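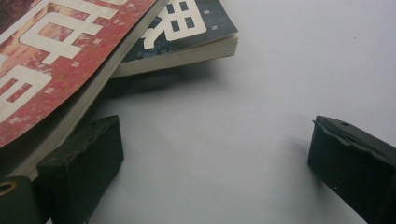

Section 4: Picking paperbacks with the hand tool

Updated February. Written by the returns desk lead, Wanwood

I've been on the returns desk at Wanwood long enough to remember doing every paperback by hand, so I'll try to write this the way I'd explain it to you over the bench. Section 3 got your Homa station switched on and talking to the stock system. Now we get on to books, and teaching the arm to pick them up the way you do (which is the bit most people end up enjoying, believe it or not!).

You hold the gripper, you pick up the book, and the Homa software keeps what you did. The arm in the next bay learns from those picks overnight. You don't need to program anything and you can't break it by being slow.

4.1 Before you start

1. Wipe the table down with a dry cloth. Spray cleaner leaves streaks, and the camera sees streaks better than we do.

2. Turn off the clip-on lamp. The ceiling lights are plenty, and the lamp throws a hard shadow next to each book.

3. Check both fingers open and close freely. Squeeze the trigger three times, all the way in and all the way out.

4. Log in with your own badge. If the last person's name is still up, log them out first, or your picks go in under theirs and the pair of you will be sorting it out at tea break.

Note: Small scuffs on the fingers are fine. If a finger wobbles sideways, stop and swap the tool for the spare in the drawer.

4.2 Picking a book

1. Put out two paperbacks, one partly on top of the other. We start with pairs on purpose. Single books are easy and the arm is good at those already.

2. Press the green key and wait for the beep.

3. Bring the tool in low with the fingers open, until you've got one on either side of the book you want. Always take the top one first.

4. Close on the edges gently. I tell new starters to think of picking up a slice of toast with too much jam on it.

5. Lift straight up, pause, and put the book down in the tray with the spine facing you.

6. Press the green key again. Two beeps means it has saved, one long one means it hasn't and you'll need to do that pick over.

Caution: Don't press down on the cover while you're closing the fingers. It creases the corner, and a creased book goes from resale to pulp. We lost 57 that way in our first month, and most of those were mine.

Caution: Keep your free hand off the table between beeps. If you nudge a book, the arm learns that books move by themselves and starts chasing them.

4.3 Books in other languages

We take returns from the Flores warehouse as well as our own, so you'll get covers you can't read, and titles that could be either way up as far as you or I know. Don't stop to turn them round. The arm has to cope with books at any angle, so pick them as they land. The barcode gets read later on, at the tray.

4.4 How many, and how long

1. Do 40 picks, then take a break away from the bench. The screen will nag you, but please go before it nags.

2. Swap to the scanning side after your second set. Wrists get tired before you notice.

3. If you're getting a lot of long beeps, shout for me or whoever has the desk. It's usually the strap.

For the curious, the team saved 1,840 good picks before the arm was let loose on a real pallet, and some 812 of those had one book resting on another.

4.5 What this means for your shift

I was asked to leave this part out and I'm putting it in anyway, as it's what everybody asks me on their first day. The arm does the plain stacks now. We do the awkward ones: the swollen pages, the loose covers, anything stuck to its neighbour. There's a lot less lifting, and my shoulder is much happier for it. There's also less chatting, with one person on the bench where there used to be two, and I do miss that. The desk rota was changed so we still overlap at 10.30 in the morning, and if yours doesn't, tell me.

The hours at Wanwood stayed the same when the station came in. Clatulwood did things differently and I can't speak for them, so ask the desk there if you're moving over.

Note: Your picks are used for training the arm and for nothing else. They don't count towards your rate.

Section 5 covers clearing a jam in the tray.

Filed under: Bench guides / Returns / Homa station

Contact the returns desk | © Wanwood Returns | Back to top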